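Home | Team | Build Guides | Code | Outreach | Contact

Skustano Robotics Club – Bench Arm Setup Guide
Section 3: Flower task, wrist camera and first recordings
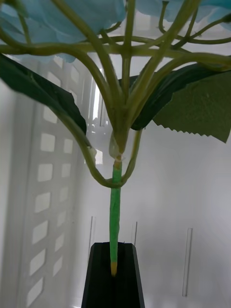
Wrist camera view, artificial hydrangea with the stem in the black holder.

Read section 2 first. If the arm isn't bolted down and homed, stop and go back. Don't start this one ten minutes before the end of club.

3.1 Before you power up

1. Clear the bench. Backpacks, drinks, the soldering stuff, all of it off.
2. Check the e-stop. Push it in, twist to release, push it in again. Leave it IN for now.
3. Get the key for the Requena cabinet from Sosina Hadgu or whoever is lead that day. Sign the sheet.
4. Two people minimum. One drives, one sits at the stop. The person at the stop does not look at their phone.

CAUTION: Hair back, sleeves up, no lanyards. Applies to mentors too.

3.2 Wrist camera

1. Camera cable goes along the outside of the forearm, clips on every link. Leave slack at the wrist – a fist-sized loop is fine.
2. Plug into the blue hub, not the laptop. Laptop ports drop out when the battery gets low.
3. Open the Prostarar viewer. Pick "wrist" from the list. If the list is empty, close it, unplug, count to ten, try again.
4. Turn auto exposure OFF. Strong light coming in behind the leaves washes out the middle of the view, and auto makes it jump around every time the arm moves. Set it by hand until you can see the veins in the petals.
5. Focus on the place where the branches meet the main stalk. There's a small clear collar there. When that looks sharp, you're done.

Note: the clear rods are very hard to see on camera. You get thin edges and not much else. Don't trust the view for clearance, walk over and look from the side.

3.3 Seating the stem

1. Arm parked, e-stop IN. Hands near the holder only when both are true.
2. Hold the stem by the bright green tape, low down. Never by the petals. They pull off and we are out of spares.
3. Put it in the slot of the black holder and let go gently. Main stem should stand straight up. If it leans, take it out and reseat, don't bend it.
4. Look at the long drooping branch that loops down below the joint and comes back up. That's the one that snags. Know where it is before you drive anything near it.
5. Turn the jagged-edge leaf the same way as in the picture at the top of this section. Everybody's recordings should start out matching or the training set gets messy.

CAUTION: Do not tape, glue or zip-tie the stem to hold it up. It has to come out again.

3.4 First moves

1. Say "power" out loud. Stop person answers. Then release the e-stop.
2. Load the profile called descombe_slow. Not descombe_comp. The comp one is for the Descombe meet and it is way too fast for a crowded bench.
3. Step limit should read 2000. If it says anything else, somebody changed it, put it back and tell the lead.
4. Jog up, then left, then right, small taps. Watch the arm, not the screen.
5. Back to park. If it made a grinding noise at any point, power off and write it in the log.

Note: if you get error 2138, the wrist motor lost its position. Re-home as in section 2, dont just clear it and keep going.

3.5 Recording a run

1. Name the file with your initials, task, run number. Lower case, no spaces.
2. Start recording, wait 2 seconds, then move. Same at the end – stop moving, wait, stop recording.
3. Approach from the side away from the white panel. Slow. The two columns of cutouts on that panel are handy for telling how high you are, they show down the left of the view.
4. Stay under the petals till you're past the leaves. Coming in from on top blocks everything.
5. Bad run? Keep it. Add _bad to the name. Young-sook Hwang sorts these for the software group and the bad ones get used.
6. Do 3 runs, then swap drivers. Yes even if you're on a roll.

3.6 Shutting down

1. Park. E-stop IN. Power off at the strip.
2. Lift the stem straight up out of the holder and lay it in its box. Lid on loosely so the petals don't get crushd.
3. Copy your files to the shared drive. Check they open. Then delete from the laptop.
4. Lens cap on. Key back. Sign out.

If the viewer freezes in the middle of a run, stop the arm first and worry about the file later. Known bug, fix planned for July. Questions go in the build channel or grab Sosina before club starts.

Next: Section 4, Gripper pads and spare parts

14 comments | 6 shares

© Skustano Robotics Club | Contact the build team | Back to top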